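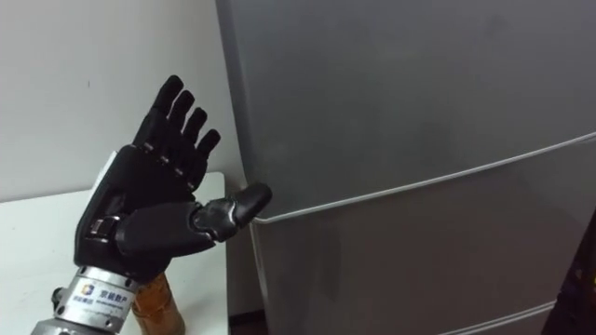

A big gray refrigerator. The thin white line runs between the upper and lower compartments.

How Does a Fridge Stay Cold?
By Moushumi Saha, Grustus Kids

Go and stand next to your refrigerator for a minute. Listen. Is it humming? Maybe there's a gurgle, or a little click! Something is going on in there, and it's going on in the middle of the night too, when everyone at your house is asleep.

You might think a fridge makes cold and pours it over your food, a bit like a tap pouring water. But cold isn't a thing you can make. Cold is what you get when heat has gone somewhere else. So a fridge is really a heat mover. It picks up heat from inside the box – from the milk, the grapes, last night's soup – and drops it outside in the kitchen.

Try this first
Lick the back of your hand (yes, really) and blow on it. Feel how chilly the wet patch gets? When a liquid turns into a gas, it soaks up heat from whatever it is touching. The wet spot on your hand is turning into water vapor, and it takes some of your warmth along for the ride. Scientists call this evaporation.

Your fridge does the very same trick, over and over, all day long.

Round and round the pipes
Inside the fridge is a long loop of thin pipe, and inside the pipe is a special fluid called a refrigerant. It never gets used up, it just keeps going around.

In the part of the loop near your food, the refrigerant changes from a liquid to a gas, and it soaks up heat as it goes. Then it flows to a pump called the compressor. The compressor squeezes the gas hard, and squeezed gas gets hot! (If you've ever pumped up a bike tire and felt the end of the pump get warm, you've met this idea already.) The hum you heard was most likely the compressor at work.

Next, the hot gas travels through pipes that are on the outside of the cold part. There it gives its heat away to the air in the kitchen and turns back into a liquid. After that it squirts through a very narrow tube, gets cold again, and off it goes for another lap.

So why is the freezer even colder?
Lots of fridges are split into an upper and a lower part, with a door for each. Often one part is for fresh food and the other is the freezer. Sometimes the freezer is on top and sometimes it's at the bottom. What's it like at your house?

The fresh food part should be at 40 degrees Fahrenheit or a little lower. The freezer should be at 0 degrees, which is cold enough to turn juice into a popsicle. In many fridges the coldest air is made in the freezer, and a small fan blows just enough of it into the other part. The walls in between are filled with foam to keep the warm and the cold from mixing.

Why does the door feel stuck?
Have you ever shut the freezer, then tried to open it again right away? It can feel as if somebody is holding it from the inside! When you open the door, warm air rushes in. You close it, the warm air cools down fast, and cool air pushes less than warm air does. The air out in the kitchen is pushing harder on the door, so it holds tight for a bit. Wait a minute and try again.

There is also a soft, bendy strip around the inside of most fridge doors, called a gasket. It usually has a magnet hidden in it, and it closes up the gap so cold air can't sneak out.

Paper slip test
You need: one strip of paper and a grown-up's okay.
1. Open the fridge door and hold the paper so half is in and half is out.
2. Shut the door on it.
3. Pull gently.
If the paper drags, the seal is good. If it slides out with no trouble, try another spot, then tell a grown-up. Crumbs or sticky jam on the gasket could be the trouble, and a wipe with a warm cloth may fix it.

A question from a reader
Roy, from Aststead, wrote to us in May: "If I leave the fridge door open on a hot day, will it cool the kitchen?"

Great question, Roy! Sadly, no. Remember where the heat goes? The fridge would take heat from the kitchen and put it right back in the kitchen, and the compressor adds some extra heat of its own by working so hard. The room would end up warmer. And the ice cream would be soup.

Words to know
Compressor – the pump that squeezes the refrigerant
Evaporation – when a liquid turns into a gas
Gasket – the bendy seal around a door
Refrigerant – the fluid that carries heat around the pipes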